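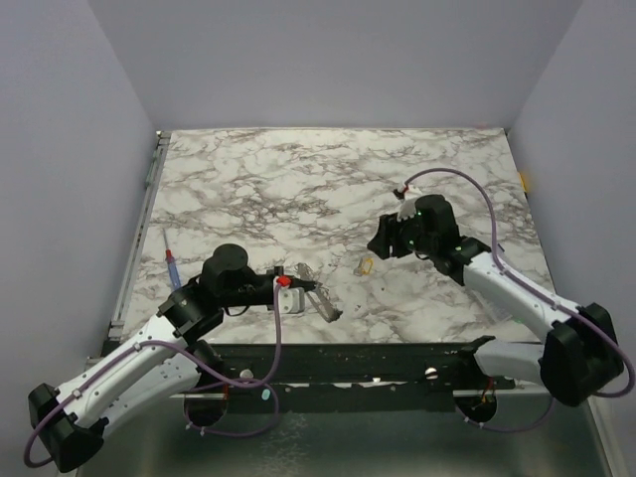

Unit 2: Marble Patterns and the Walls Around Them

Interior Surfaces, handout for the second meeting
Instructor: Zinash Dinsa
Revised 2006-09-07

Read this before class and bring it with you. The sample boards stay in the studio.

What this unit covers

Last time we looked at plain tops in one solid color. This time we look at white tops with a vein pattern, how the veins affect what you put near them, and how to pick a wall color that goes with them. We also spend part of the session on cleaning and on writing a surface description that another person can use.

The word "marble" is used loosely in catalogs. In this course it can mean two different things, so please keep them apart in your written work:

Marble: the stone itself, cut and finished.
Marble pattern: any surface with a marble look, whatever it is made of.

If you have only a photograph to go on, write "marble pattern." You can't tell stone from a printed surface in a picture with any confidence, and I will mark it wrong if you guess. In the studio you may lift a corner, look at the edge, and feel the underside, and then you may say more.

Reading a vein pattern

Start with the ground color, meaning the color between the veins. A ground called white may lean toward blue, cream or gray. Hold a sheet of white paper on it and the lean shows up right away.

Next, the vein colors. The top in the picture on this page has a white ground with gray and brown veins. Two vein colors give you two directions to go in. The gray ties in with cool walls, metal fittings and most grays. The brown ties in with wood, leather, tan cloth and warm lamps. A top with gray veins alone is harder to bring into a room with a lot of wood in it, and students who skip the vein colors on their sheet usually have trouble later when they get to the flooring.

Then the direction. Some patterns run mostly one way, some branch, some cloud. Stand at the side where a person would work and note which way the main veins go from there. A strong vein running left to right makes a top look wider. One running front to back makes it look deeper. With a short top, less than 50 inches, one strong vein can take over the whole surface, and a softer pattern is easier to live with.

Last, the repeat. Printed patterns come around again at some point. On a long counter you can find the same knot twice if you walk along it. Starnari prints the repeat length on the back of the sample card. Niskanen does not, so you have to lay out two sheets and look for it yourself.

The walls

Our example has pale lavender-gray walls on three sides of the top. We will talk about this arrangement for a while, so here are the main points.

Lavender-gray is a gray with a little violet in it. In strong light it can pass for a plain light gray. Next to something yellow or brown the violet comes forward, since the two colors push against each other. Brown veins will do this in a small way. A yellow oak floor will do it a lot.

Walls on three sides make a niche. Light bounces from wall to wall inside it and some of the wall color lands on the top. A white ground picks this up more than any other color does. Before you commit to a wall color for a niche, paint three boards and stand them up around the sample. A single chip held flat against the top tells you very little.

Keep the walls quiet if the top has a pattern. You can put a pattern on the walls too, but the scales need to be far apart, and in a small niche there is seldom enough wall for that.

Paint sheen matters near a work surface. Flat paint hides dents and filler but holds on to splashes. Satin wipes clean and shows every bump. I suggest satin for the lowest part of the wall and a careful job of sanding first. If you change sheen partway up, put the change at a shelf or a rail.

The line where top meets wall

Look at this line in every room you visit. There are three common ways to finish it:

A bead of sealant, matched to the wall or to the ground color. Choose one. A bead matched to a vein looks like dirt.

An upstand, a low strip of the same material as the top. Try to carry the veins up onto it. Where this can't be done, turn the strip so that the mismatch is plain – a near match looks like a mistake.

A small gap, left open. It is fine for a freestanding table and a nuisance for anything fixed, as crumbs and small screws go down it.

Care and cleaning

1. Clear the surface completely. Wiping around things leaves rings.
2. Dry brush first. Grit under a wet cloth will scratch a polished finish.
3. Wipe with warm water and a drop of plain dish soap.
4. Rinse with a second cloth.
5. Dry it. Water spots show more on a glossy top than on a honed one.

No vinegar or lemon on real stone. Acid etches marble and the dull patch does not wipe off. If you don't know what the top is, treat it as stone.

Check for marks from a low angle, with your eyes near the level of the top and a window beyond it. From overhead, a busy pattern hides nearly everything. This is handy in a kitchen and a problem on a table where small parts get lost. For fine work, lay a plain mat over the pattern. Clear plastic is the worst thing to look for on a veined top, and pale screws are not much better.

Cost

Prices for the studio project come from the Pistisholm sheet, given out in March. The budget for the whole niche is 3,000 dollars, including wall preparation. Most groups spend too much on the top and then have nothing for the edge trim. Warna sample pots are in the cupboard by the sink. Please put the lids back on.

Writing a surface description

Keep it to around 11 lines. Use this order: ground color, vein colors, vein direction, finish, edge, walls, light. Leave out words like "elegant" and "timeless." A good first line would be:

White marble pattern, streaked gray and brown, with pale lavender-gray walls on three sides.

A person on the phone could pick out the right sample from that.

For next time

Find one patterned top at home or at work and write a description in the order above. Note the light you saw it in, and look a second time after dark with the lamps on – write down what changed. Bring a paint chip that you think would suit the walls, and one that you are sure would not.

Reading: the section on edges in the course packet. Skip the part on tile, we get to it in Unit 4.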